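# The Cup That Wasn't Counted

The fault at the Drusdale lab was logged in March as a placement error. It took Zoia Ostapchuk's team 16 shifts to rename it.

The task was ordinary. An arm picks up a cup, carries it to a marked cell and sets it down. The control software, a package called Mumitz, tracks which cells are full. In 2 of every 20 cycles, the arm drove its load into the table hard enough to trip the force limit.
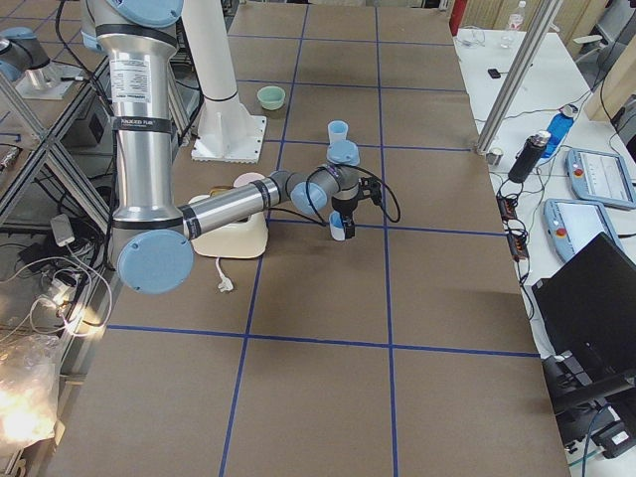 Ostapchuk first suspected calibration. A cell boundary that is off by a few millimeters in the software will put a cup on the wrong side of the line. The cells are marked in blue tape on brown paper, and paper can shift. Her team measured the grid, found it within tolerance and lost four shifts doing so. The teach pendants, each with a red emergency stop button, sat on the side table, beyond the reach of anyone standing at the far corner. Lyle Kincaid, the safety lead, wrote that up as a separate finding.

The real cause was nesting. When the arm lowered one cup over another, the two could lock together. On the next pick, the gripper closed on the rim and lifted both. Mumitz recorded one cup and planned the descent for one cup.
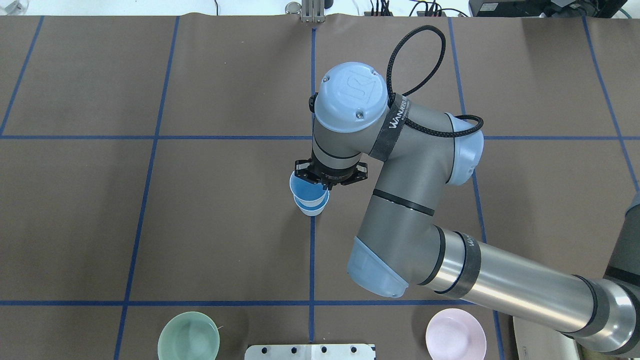
*Nested cups held at the rim by the parallel gripper.*

"The gripper width reads almost the same either way," said Kenji Doucet, who wrote the pick routine. "We were checking that we had something. We were not checking how much."

The force limit did its job each time, but the recovery step made matters worse. After a trip, the arm backed off, opened its fingers and marked the cell as full. Later cycles then routed around cells on the strength of a bad record.

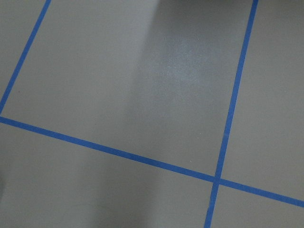 Mei Rosenthal rebuilt the occupancy check. Her version ignores the record after any trip and looks at the surface again before the next move. Bare gray floor inside blue tape should return as clear, but glare and soft shadow across a panel can both pass for an edge. She raised the detection threshold and added a second view from a different angle.

The pick routine now weighs each load at the wrist before travel — a delay of 2 seconds per cycle. Kincaid has asked for a third stop button at the far corner. That request is still open.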